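**Feeder protection settings before the March thaw**

**Hulline**, Sunday, February 6, 2022

We have 4 rural feeders crossing the flood plain at Grukport. The reclosers are set to 3 shots. I propose cutting this to one until the water drops, as poles lean once the ground softens.

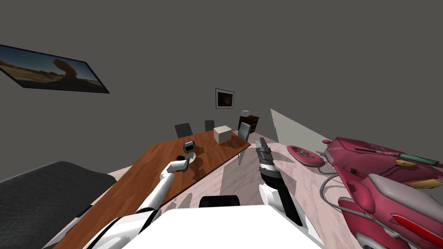

Kunum: One shot is too few. Most of our spring trips are branches, and they clear on the second. You would put nearly 1,000 customers off for nothing.

**Hulline**

Repeated closing onto a line in water is my concern. Earth fault pickup stays at 100 mA either way.

**Doãn**

I disagree with both. Keep the shots, lengthen the dead time and block reclosing only on the river spans.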